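PRESS RELEASE – for immediate use
Cumham, March 2022

Zandura project reports first results on pushing by spoken instruction

The Zandura group at Cumham has published first results from a method that lets a robot arm move objects on a table when told to in ordinary words. No grasping, no suction. Just pushing. The Segers controller, written in house, picks a new direction after every short nudge and can be corrected mid-task.

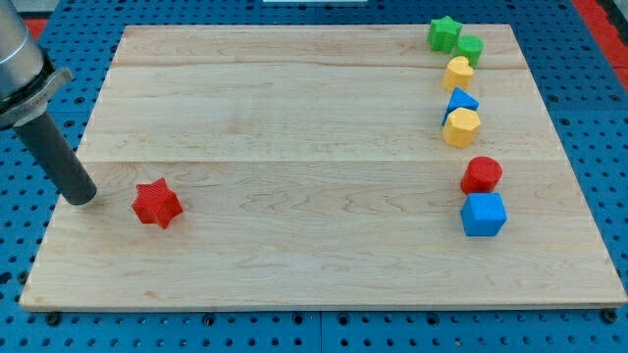
Training used 198 recorded sessions, all on the same bench setup. Results held up better than expected on short commands, less well on long ones. Wording such as "push the star away from the others" is harder than it sounds – there is a red star and a green one, so the colour has to be said or worked out from were the pieces are. Same with the two cylinders. A plain rod with a rounded tip does all the work, so blocks tend to turn as they slide, and the controller has to allow for that.

Of 98 test commands, 3 were dropped from scoring because the wording was unclear. Full tables are in the report.

Next step is the Zudov test set, due in June, with longer commands and 2 arms sharing one board. Code and recordings will be relased at the same time.

Press enquires: Zandura project office, Cumham. Further pictures on request.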